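# Recovering from fault 631 (grip lost) on the Zurna hands

Revised Nov 3, 2020. Replaces the short note that was taped inside the controller door.

Fault 631 is raised by the Dineo controller when the measured finger position moves away from the commanded position while a part is marked as held. Both arms go to a protective hold. The motors stay powered and the fingers keep their last force command. Treat the hand as live until step 3 is complete.

The procedure covers the curved shell parts in the transfer task. Rigid boxes and tubes rarely produce this fault and are handled in the general manual.

## What happened at Festhorpe

In January the right arm let a shell slide while turning between two floor positions. The controller logged 631, held, and was reset from the panel with the part still in the fingers. On reset, the hand ran its homing routine, opened, and dropped the shell. The edge cracked. Ferdinand Imhof was reaching for the part at the time and had his hand inside the finger travel. He wasn't hurt, but the reset order below was written as a result.

The slip itself took several more weeks to explain. A shell held at its upper edge hangs well away from the palm, and its weight acts to rotate it out of the fingers. The thumb is the only thing resisting that rotation. If thumb force is low, the part creeps slowly enough that no single reading looks wrong.
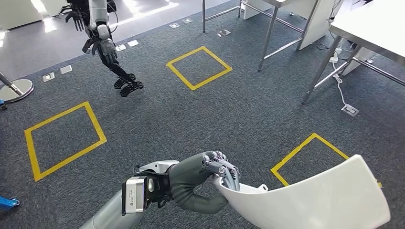 Creep shows in the log as a slow rise in thumb position over the length of the carry. A sudden slip shows as a step. Check which one you have before changing any setting, as the fixes are different.

## Clearing the fault

1. Press the stop on the pendant. Do not press Reset.
2. Have a second person support the part from outside the finger travel, with both hands under the lowest edge. Use the foam cradle if the part is close to the floor.
3. On the Dineo panel, open Hand > Manual and select Release, Slow. Confirm with the enable switch. The fingers open first and the thumb last.
4. Move the part clear and set it down.
5. Turn off hand power at the controller. Wait for the status light to go out.
6. Export the log now. The buffer is overwritten at the next reset.
7. Restore hand power and press Reset. The hand will home. Stay outside the marked area until it has finished.

If Release, Slow does not respond, leave the part supported and call whoever holds the key for the brake release. Do not pull the part out of the fingers. The tendons will take a set and the hand will need recalibration.

## Reading the log

Open the export and find the line with code 631. Look at the 300 ms before it.

| Pattern | Likely cause | Go to |
|---|---|---|
| Thumb position rises slowly through the carry | Low thumb force, worn pad | Section A |
| Step in one finger, others steady | Loose pivot or tendon slack | Section B |
| Readings drop to zero and come back | Cable or connector | Section C |
| Step in all fingers together | Part hit something | Check the path, then retest |

### Section A: thumb force and pads

Read the thumb force limit under Hand > Limits. It should be 80 percent. Earlier versions of the task file set it to 60, and loading an old file puts it back without a warning. Wipe the pads with a dry lint-free cloth. No solvent. If a pad has a polished patch, replace it. The Kowalchuk pads we use now go nearly 1000 cycles before this happens; log the count when you change one.

### Section B: pivots

Do this on the bench table, hand power off, with a scrap shell placed between the upper linkage and the lower finger.

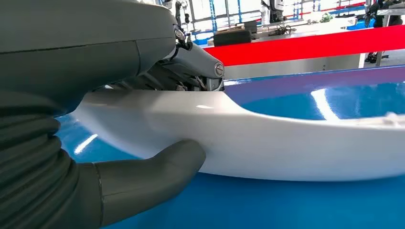
Play in the pivot is the most common cause of a step in one finger. Push the linkage sideways with one fingertip and feel for movement at the joint before you use any tool. On the wrist gripper, the pivot is the round slotted screw head at the tip of the linkage, and it can be reached without taking the part out. Hold the linkage still and turn the screw only until the play is gone. If it binds when the linkage is moved by hand, back it off. Mark the slot position with a paint pen so that the next person can see whether it has turned.

### Section C: cables

Follow the cable from the wrist to the first fixed point and move it gently at each end while watching the live readings. A dropout at one spot means a damaged conductor. A dropout only in certain wrist poses usually means the loop is too short. Reseat the connector, lengthen the loop, and run the wrist to both ends of its travel at slow speed.

A cable that has been pinched gets replaced even if it tests good.

## Retest

- Run ten carries with a scrap shell at slow speed, then ten at task speed.
- Keep people outside the hand's reach for all of them.
- Compare thumb position at the start and end of each carry. Drift of more than 2 degrees is a fail.
- After a fail, go back to the table above. Do not raise the force limit to get a pass. The shells bend at higher settings and the edge cracks later, in storage.

Enter the result on the cell sheet with the log file name. Corrections to this page go to Mirjam Gisler.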